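Put the batteries away, then talk to me

Every August I get the same question from family. When does the robot come and do the house? This year it was my brother in law, waving his phone, some clip of a machine folding a shirt. One shirt. Nice table, nice light, music under it.

My answer is still no, not yet. Ask me about the junk drawer.

I spent 3 years at Trevitz on the packing line, small parts mostly, and the stuff that beat the automation every time was the stuff a bored teenager does without looking. Loose screws. Fuses. Anything that rolls. We had a Skolov cell that could stack cartons all night, lovely thing, and it sat idle whenever the job was "sort this tray". A person did the tray. 70 items, radio on, done before coffee.

So my test for a home machine is batteries. AAs off a table and into the little drawers. Find it, pinch it, don't send it skating across the room, open the drawer, drop it in, shut the drawer. Thats it. That's the whole chore. 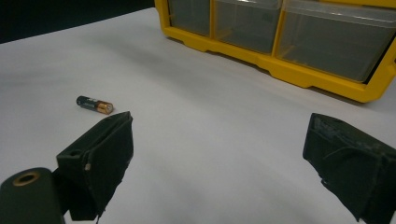
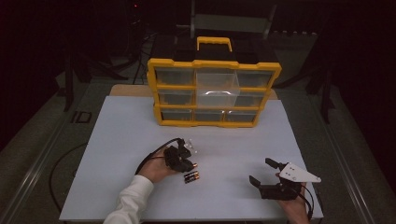

Loose AAs and the yellow drawer organizer. Grippers yes, but in the second picture a person is holding them.

Look at the hands in that one. Sleeves, wrists, a human deciding where the jaws go. Which I'm fine with! Fingers on a stick are fingers on a stick, and I'd rather see two clumsy jaws and a real cabinet than another shirt. Getting hold of a battery is the easy half anyway. Drawers are mean. Pull too hard and the thing is in your lap, too soft and it sticks, and those clear ones all look alike.

Fans will say it's close. Maybe. The Rerkura brochure on my desk says 711 household tasks, and I went looking for one that involved a small drawer and gave up. Mollel at least is upfront, their list is short and it's mostly wiping. I trust the wiping people more.

What I want is dull. Same table, same drawers, 107 tries in a row, no cuts, misses left in. Show me the one that rolls under the fridge and what the machine does aboutit. Until somebody posts that I'm telling the family to keep their kids trained on the junk drawer, and my brother in law can fold his own shirts.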